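Notebook entry, Feb 15, 2023
Project Thambiah, bench 2
Entered by: Tharushi Jayasinghe

Collection of power strip examples continued with the two hand-held grippers. Lakmal Wickramasinghe operated both for the morning block. The total stands at 246 accepted episodes; 27 were rejected at review, most of them for dropped tracking on the left unit.
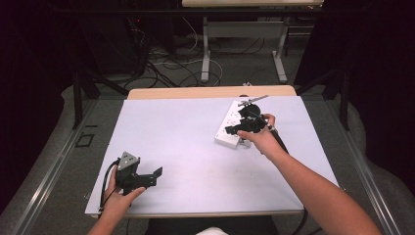

Operators are again asked to keep the strip on the white board for the full episode and to vary its angle between episodes. The review sheet now has a separate column for strip angle, as requested by Prasanna Bhattacharjee.

Open items: recalibrate the left gripper before the next block. Anoma Liyanage to confirm whether the rejected episodes may be kept as failure examples. Transfer to the Mincombe server pending.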